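The robots are learning from us, apparently

I work in the back half of a company called Droduna, in a building off the highway that used to be a carpet showroom. For years we did sorting and kitting: small parts into boxes, boxes into bigger boxes, bigger boxes onto a truck. In August management told us we were moving into "the next phase," and since then a good part of my week has gone to teaching a machine how to do what I do.

The project is called Tredine. It has a logo and a mug. What it mostly consists of is people standing at tables with a gripper in each hand, doing small jobs over and over while everything gets recorded. Pick it up, put it down, reset, go again. The target for our site is 2000 good recordings per task, and a "good" one means no fumbling, no dropping, no scratching your nose.

I was told this would be easier than the old work. It's lighter, I'll give them that. I used to go home with a sore back and now I go home with sore thumbs. But packing parts had a rhythm to it, and you could talk. You can't really talk while you're recording, or you can, but you lose track and the take gets thrown out. The room has gotten very quiet. There are 14 of us on the shift and at lunch everybody talks at once, like kids let out of church.

The pitch from Hiltarard, who supply the software, is that the robot takes the dull jobs and we move up to "supervising." I asked how many supervisors one robot needs. The man doing the presentation said it was a great question and went to the next slide.

I don't think he was lying. I think he hadn't been told. My guess is that the answer is a lot less than one, and that the people who have worked it out are a few floors above anyone who gives presentations to us.

And the thing is, it's skilled work! Try handling a small plastic box with compartments when you can't feel what you're holding. With fingers you know right away if a lid is about to slip. With the grippers you have to watch for it, and it took me 6 shifts before I stopped squeezing everything too hard.
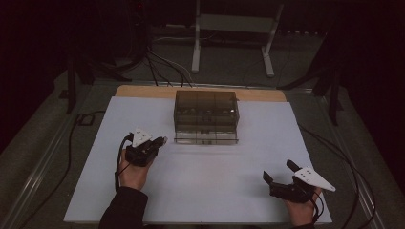 We asked whether getting good at this would show up in our pay. There is a bonus now, up to 1000 dollars if the whole site hits its number, which sounds fine until you notice that hitting the number is also when they stop needing the recordings.

They've named the first robot Koo. There was a vote, and I voted, so I can't complain about the name. It's due on our floor once the lids are done, and I've already been asked if I'd like to be the one who stands next to it. I said I'd think about it - I want to see the job description first, in writing, with the hours on it.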